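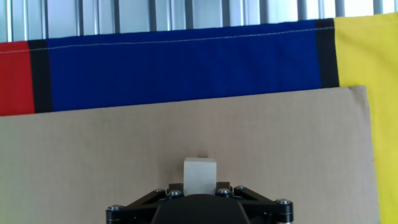

Nudow 346 electric pallet truck: three months in

The brochure says the Nudow will get through a full shift on one charge. Ours has done that twice since November, both times on slow days.

We bought it from Jinoter to replace an old Ninura hand pump. To be fair, the steering is light and it turns in a tight aisle without drama. The drivers like the creep mode. I like it less, as it drops out whenever the tiller goes past upright, and the manual spends one vague sentence on that.

Charging is my main gripe. The onboard charger is slow, and the faster wall unit is a $314 extra that was missing from our first quote. Eoin Ó Súilleabháin, on our night shift, now plugs it in at every break — fine, but that's a habit we had to build.

Build quality is decent. One load wheel has a flat spot already at 61 hours. Jinoter blames our dock plate. Maybe.

At $3,814 I'd want the fast charger in the box. Get a demo of the Žukauskas before you sign anything.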